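I finally went to the Kurnport recital series in September, after two years of people telling me I had to. Thirteen concerts, up to $38 a seat, and a brochure that calls nearly every pianist "visionary." I picked the Friday with the all-Esov program and tried to keep an open mind.

The playing was clean. Very clean. Every phrase in the Esov sonata got the same careful little swell, and by the slow movement I could guess each one before it came. Maybe that's taste. The people around me were on their feet before the last chord had died, but they'd also stood for the opener, so I don't put much weight on it.
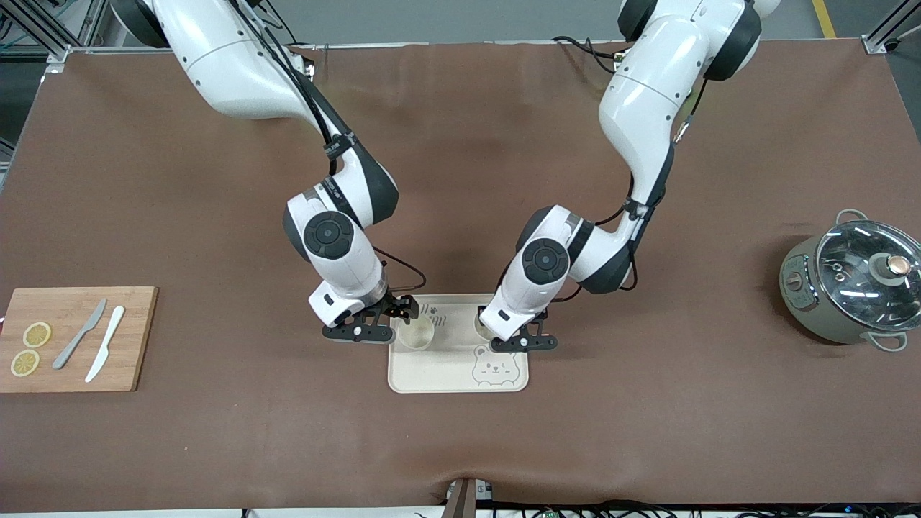 Two white arms over a tray and two small cups.

What bugs me more is the hall. The new Onsri panels are supposed to "warm" the sound, and from row 7 I heard a muddy left hand and a bright, glassy top – about what I remember from before they went in. I'd like to hear the same piano with the panels covered.

I'll try the Grirel Trio next month, from the balcony this time. Cheap seats, low hopes.

3 comments

pedalpoint: Row 7 is too close. The balcony is a different room.

oldmetronome: Liked the sonata more than you did, but yes, too many swells.

kbd_mom: They stand for everything there. Always have.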